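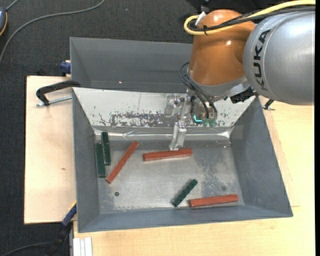 The bin-picking setup at Brestgate, with the KUKA arm over the front bin and the second bin behind it.

Failing on Purpose: Ilango Fernandes on Teaching a Robot to Pick Things Up

By Malachy Dolan
Friday, May 25, 2018

Ilango Fernandes would like it known that he did not set out to spend his thirties watching a machine drop things. "I wanted to do theory," he says, pulling a stool up to the bench in the Brestgate lab. "I had a very nice whiteboard." The whiteboard is still there. It has a rota on it now, mostly his name.

The project is called Pernitz, after a town that one of the founders once got stuck in, and its subject is the oldest chore in warehouse robotics: reach into a bin, take out one thing, put it in another bin. People have been solving this problem for decades, and Fernandes can list the solutions with the fondness some men reserve for old cars. Most of them, he says, work beautifully as long as you tell the robot exactly what it will be looking at and then make sure it never looks at anything else.

His group goes the other way. The arm is told very little. It gets a picture of the bin, it picks a spot and an angle, it closes its fingers and lifts, and the software notes whether anything came up. Then it does that again. The network behind it learns from the record of hits and misses, and the misses turn out to be the part he wants to talk about.

"Early on we were throwing the failures away," he says. "We had a script that cleaned them up. Rónán wrote it. It was very good at its job."

Rónán Gallagher, at the next desk, does not look up. "It was an excellent script," he says.

What changed their minds was a bad week in December. The robot had become confident, in the way of a teenager with a new license, and was grabbing blocks close to the bin wall with no room for its fingers. It had hardly ever been shown that this was a poor idea. So they put the failures back, and then went further and asked the arm to go looking for trouble. The current method, which they call Flikar, sends a share of its attempts to the places where the network is least sure of itself. Most of those places are awkward: beside a wall, next to another block, half across something.

I ask whether this amounts to paying a robot to do the worst job it can. Fernandes considers it. "Part time," he says.

The result they are about to submit rests on 3,001 attempts, a number that has already caused discussion. It was supposed to be three thousand. Obed Quartey, who looks after the logging, let the last one run and then refused to delete it. "It's data," he says, when I find him by the coffee. "You don't delete data so a table looks pretty. Also, it was a success."

Trained on that record, the system cleared its test bins with 37 percent fewer missed grasps than the same network trained the old way, on an equal number of attempts. Fernandes gives me this figure and then spends a good ten minutes trying to take it back. The blocks are simple. They are bars, they don't bend, and they come in obliging colors. The lighting is whatever the ceiling provides. He would not care to bet on a bag of oranges.

"You can say it helped," he allows. "You can say it helped with blocks."

A reviewer of an earlier draft was less generous and asked why anyone would need a robot arm for this at all, when it could be done in simulation. The group had tried. Their simulator, Auer, produces spotless bins where nothing sticks, scrapes or slides the way it ought to. The real one has taken a beating. Its floor is scratched and the white panel at the far side is scuffed dark along the middle, and Fernandes claims the network got better once it had to cope with that kind of mess. He has no figures for this claim and says so before I can ask.

How long does a run take? About 2 hours, he says, if it's going well. Gallagher, still not looking up, says it has gone well twice.

Someone has to be there for it, hence the rota. The arm needs no help with the picking, but blocks do get themselves into corners, and now and then a clamp works loose and the whole bin begins to travel. Salvador Amaral, the group's newest student, has drawn most of the evenings. I ask him what he thinks about while he's watching. "Grasping, at first," he says. "Now mostly dinner."

Next comes a trial with mixed objects, which Fernandes describes in the tone of a man booking dental work. He expects the numbers to fall. He has already told the department head that they will fall, in writing, and has kept a copy. When I leave he is at the whiteboard, wiping off his own name for Thursday and putting in Gallagher's.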